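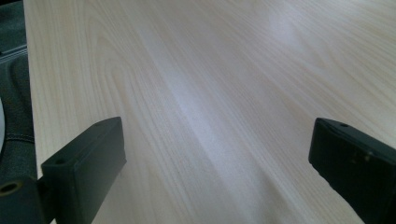

Why does the planner keep stopping short over a bare table, one reader of the last version asked, when there is nothing there to hit? Fair question, and it comes up enough that section 4 has been rewritten around it. Short answer: the depth step sees sheen on pale wood, loses the surface, and the planner treats the gap as unknown. Unknown means stop. Steps below.

4. Setting up the table plane

Applies to Bonent perception node with the Salazar planner. If you are still on the old Rikham launcher, do section 3 first, then come back.

4.1 Before you start

Clear the table. Cups, paper, tape, the lot. The plane fit will cope with clutter later on but not during set-up.

Open the gripper fully. Leave it open until 4.4.

Check both fingers show in the preview, lower left and lower right. If only one shows, the crop is wrong -- see 4.6.

CAUTION: Keep the stop button within reach from here on. Planner limits are not loaded untill 4.5.

4.2 Mask the fingers

1. Start the node with masking off.
2. Open the mask page. Press Capture.
3. Draw round each finger. Include the bracket if it shows in your view.
4. Grow the mask by 2 pixels. Button is under Edit.
5. Save as fingers_open.
6. Close the gripper, capture again, save as fingers_closed.
7. Open the gripper again.

Note: dark fingers over a light table are easy to outline by eye, but the auto outline tends to swallow the shadow underneath. Draw by hand. Takes a minute.

Note: scuffs on the fingers don't matter. Leave them inside the mask.

4.3 Sort the exposure

1. Set exposure to manual. Auto will hunt as the arm moves and the fit will wander with it.
2. Bring the level down until wood grain shows through the bright parts of the table. Some washed out patches are fine.
3. Look at the validity map. Needs to read 70 or more (percent of unmasked table pixels).
4. Under 70? Tilt the wrist to look down more steeply, try again. Low angles are the worst case, the far end goes soft and the highlights spread.
5. Still under? Close a blind or move the lamp. Do not raise the gain.

CAUTION: Do not switch on Fill Holes to get the number up. It invents surface where there is none, including past the table edge, and the planner will believe it.

4.4 Fit the plane

1. Select region Table. Drag the box so it sits well inside the board. Keep it off the edge strip and off anything beside the table -- chairs especially. A padded seat gives good clean depth and the fit will happily lean towards it.
2. Press Fit.
3. Wait for the state to go from SEARCH to HELD.
4. Move the wrist a little, either side. The plane overlay should stay put on the wood. If it slides, the hand-eye file is stale, redo section 2.
5. Press Store.

Note: the fit uses the whole region, so a bigger box is better as long as it is all table. Wood pattern makes no diffrence to the depth fit. It does help the tracker, so don't cover the table with a plain cloth.

4.5 Hand over to the planner

1. In Salazar, load profile table_basic.
2. Set plane source to Bonent. Default is Manual, easy to miss.
3. Set unknown_space to stop. Leave it there for set-up.
4. Set speed cap to 46. Units are mm/s, not percent.
5. Run Dry Plan. Path drawn on screen, arm does not move.
6. Path ends above the plane? Good, run it live. Path ends early? Back to 4.3, check the validity map along the path.

CAUTION: Changing unknown_space to free will make the early stops go away. It also lets the arm plan through anything the depth step missed. Not for use with people near the arm.

4.6 If it goes wrong

State stuck on SEARCH: region box too small, or mask not loaded. Check the log line for "mask: none".

Plane tilted: box runs over the edge. Redraw.

Only one finger in preview: crop is left over from Rikham. Reset crop, redo 4.2.

Plane jumps when the gripper closes: fingers_closed not saved, or saved with the gripper open. Redo step 6 of 4.2.

Log says "plane age": node has stopped publishing. Restart Bonent first, then Salazar. Other order hangs.

Jasesix export greyed out: nothing stored yet. Press Store in 4.4, then carry on to section 5.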